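Household robots still slow at clearing the table, trial finds

Mar 6, 2020

Machines that tidy up after dinner are still some way from the average kitchen, according to a small study released by the robotics firm Truvano. The company ran its two-armed robot through 2336 attempts at simple household chores during February, all of them in computer simulation, and counted 846 as finished without help.

The chores were set in a simulated kitchen with a fridge, a long counter and a dining table with a few small things left on it. In each attempt the robot was given one job, such as picking up a cup or moving a bowl from one end of the table to the other. 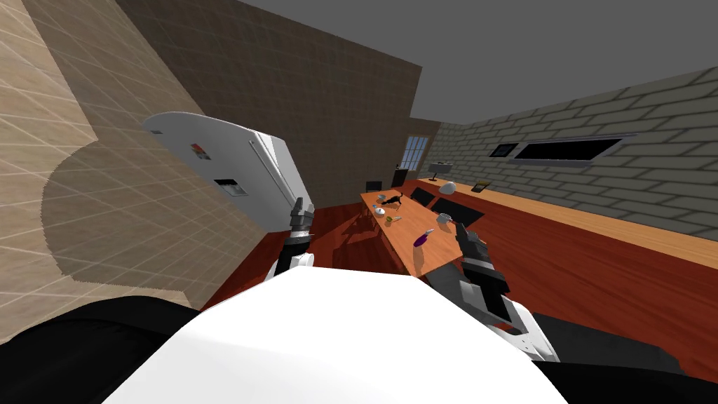 Aurelia Frei, who led the work, said the result was better than her team had expected but well short of what a customer would pay for. "A person clears a table without thinking," she said. "Our robot has to work out where the cup is, which way round it is and which hand to use, and it can get any of those wrong."

Most failures came in the last few centimetres. The arm would travel to the right part of the table and then close too early, or push the object away. Cups were the hardest. Larger items caused less trouble, though the robot was slow with everything — a single pick took nearly 26 seconds.
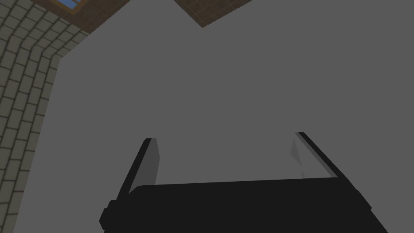

The gripper with its fingers open, in the simulated room.

Lambros Alexiou, an engineer at the warehouse supplier Hegazy, said shop-floor work was closer to being ready. Shelves and boxes stay where they are put, he said, and a firm can change the layout to suit the machine. "You can't ask a family to do that with their kitchen."

Loukia Mavromatis, who runs the home care service Arari, said she would want to see a real robot in a real flat before drawing any conclusions. Her staff spend much of each visit washing up and wiping down, and she would gladly hand some of that over. Price would matter as well, she added.

Truvano has not said when it might sell a household model. Frei said 2 further rounds of simulated chores were planned, with the fridge door to be included for the first time.

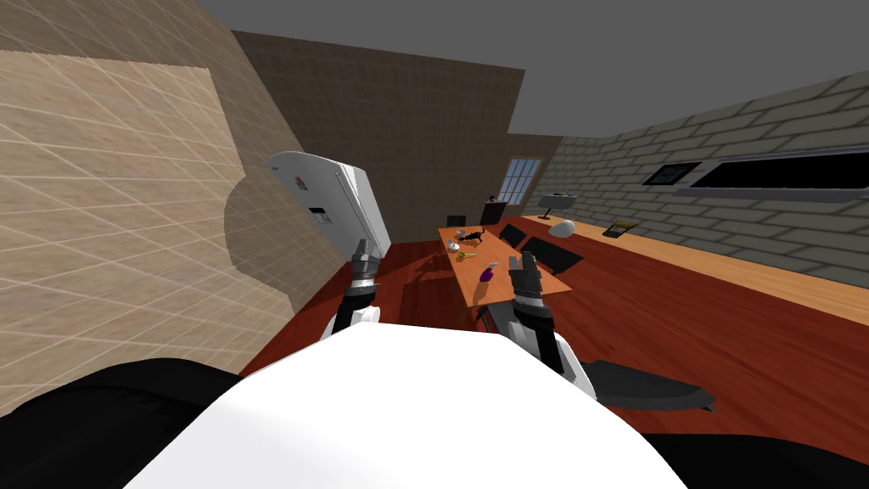
What happens next

The firm plans to repeat the table tasks on a physical robot at its workshop. The results will be published whether or not they match the simulation, Frei said.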